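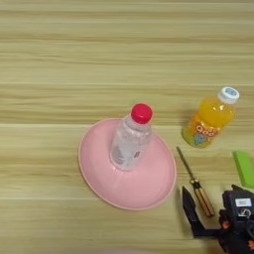 Theda Kasten asked after the last issue of this guide whether the fingers have to come off before the zero check. They do not. Leave them fitted and follow the steps in order.

4.3 Checking the gripper zero (Golell cell)

1. Press Hold on the pendant and wait for the amber lamp.

2. Jog the arm to the service pose, 600 mm above the table.

3. Wipe both finger tips with a dry cloth. Do not use solvent on the pads.

4. Open Tools – Gripper – Zero and select Close Slowly.

5. Read the gap value. Anything up to 20 counts is acceptable. Above that, select Set Zero and repeat step 4.

6. Check the finger screws with the 17 mm offset driver supplied in the Lenz kit.

CAUTION: Keep hands clear of the fingers while Close Slowly is running. The stop button on the pendant is live – the one on the cabinet door only cuts the table lights.

Note: If the value drifts again within 70 cycles, replace the finger cable (see 4.5) before the next pick run.

Enter the final value in the cell log.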